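Looking after a plank floor when everybody keeps their shoes on

Posted 3/28/26

We have a wooden plank floor upstairs in the Cilten office, along with a stair rail to match and a firm belief that somebody else will sweep. What follows is what I have learned from being somebody else.

Sweep before you mop. I know. I have still watched people pour a bucket over grit and then push it about until it becomes a sort of grey paste that lives between the boards. A soft broom first, going with the planks, then a flat mop wrung out until your wrists complain. If the mop leaves a puddle, it goes back in the bucket.

Look at your soles. White trainers are the most truthful things in any building, and anyone in dark ones is hiding something. A stone stuck in the tread will draw a line right across a room before lunch.
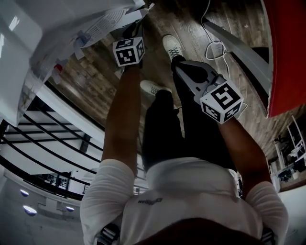

One reader at Plornon wrote in to say that all this was very well, but their place had gone shoes-off in September and the only result was a heap of footwear at the top of the stairs that people fell over. They wanted to know whether a scratched board was really worse than a broken ankle.

Fair. Get a rack, put it at the bottom of the stairs, and if it won't fit there, forget shoes-off and buy a proper mat. A mat should be long enough to take 4 steps on. Anything shorter is a decoration. Shake it outside, away from the door you have just swept.

For scuffs, try a dry cloth first, then a barely damp one, then a clean pencil rubber. Most black marks give up at the rubber. Deep scratches want a wax stick a shade darker than the board. I bought one a shade lighter and now have what looks like a chalk drawing of a worm.

Handrails get forgotten because everybody assumes that hands keep them clean. Hands are the problem. Wipe along the top with warm water and a drop of washing-up liquid, dry it straight away, and then do the undersides, where the fingers go.

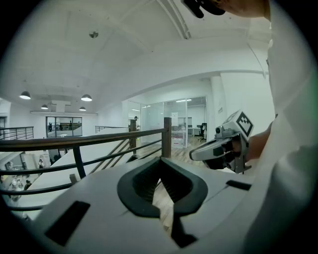

Metal balusters are quicker if you put an old cotton sock on each hand and do them two at a time, top to bottom. You will feel a fool, but it takes half as long. Finish with the foot of each one, where the fluff collects, and use a dry paintbrush to get into the corners.

Dust the lamps before any of this, not after. I did it the other way round once and got to sweep the whole floor twice – a treat I don't recommend. Switch them off and let them cool first, and don't spray anything upwards unless you enjoy it in your eyes.

The spare wax sticks are in the Wainwright tin under the sink. Put the lid back on.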